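Posted 5/26/21
By the Skovenell project group, Plemlow Technical College

Can a machine do the shop-floor chores yet?

Our group was asked to look at whether robots are ready for the small jobs people do all day at home and at work. We picked two chores: folding tea towels, and swapping memory in old desktop computers. The second came from Lindholm, a repair shop near the college that refurbishes office machines and resells them to schools.

We started in January by watching the Lindholm staff work. A person there can open a tower, pull the old memory, fit the new and close the lid without looking up much. Last year the shop did 787 towers this way. It is dull work and the owner would like to hand it over.

For the towels we ran 100 trials using the Drurnano planning software with its default settings. Flat towels went well. Crumpled ones did not, and most of our time went into getting the machine to find a corner. We tried a darker table cover, which helped a little - the hem showed up better. We would not put this in a laundry yet.

Computers are a different problem, as the parts are stiff and always the same shape, but the room to work in is poor. 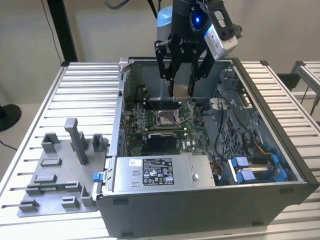 Memory swapping needs a straight push and a good idea of where the slot is. The modules are thin, so we think the holders matter as much as the arm does. With one standing on edge between two slotted supports, as the green one is beside the tower, the fingers can come down on it from above. Inside the case it gets harder. The slots are behind and in front of the processor socket, and there are loose wires near the drive carrier that a person would just push aside with a thumb.

We logged nearly 600 moves on this chore. Picking up from a holder was reliable. Seating the module was the weak step, mainly when it went in at a slight angle and one end stayed high. A worker feels that straight away and presses again.

Our answer for Lindholm is that a machine could help with one model of tower, with someone standing by. Mixed models are too much for now - each one would need its own positions taught by hand. The towel results are in the appendix, along with the grip force settings.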